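Ilaria Galli did not believe in the bin. The seller in Sedport had written "mixed lot, estate quality, 40 firm," and her brother-in-law had driven to Prakolbridge and back with it as if he were carrying a cello.

"There's a Fabbri in there," he said. "One sold for 900."

"Who told you that?"

"The seller."

She put on her glasses. He had promised her a watch, a fountain pen and possibly a ring. She had been promised things out of bins before. The last one, in July, had held 134 keys and no lock.

"Well, that's a tape measure," she said.

"It could be a good tape measure."

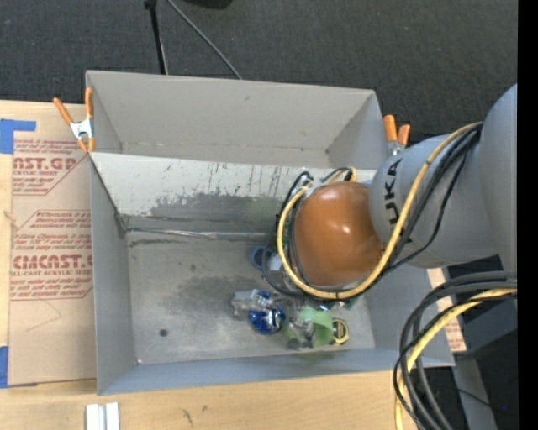 "And the blue ring?"

"I said possibly a ring."

"You said gold."

He leaned over the gray wall and studied the crumpled plastic for a while, then the shiny blue package next to it. The back compartment was empty. He looked there too, twice.

"Maybe he forgot to put it in," he said.

Ilaria took the phone out of his hand and started typing to the seller. She asked for the 40 back, and for gas.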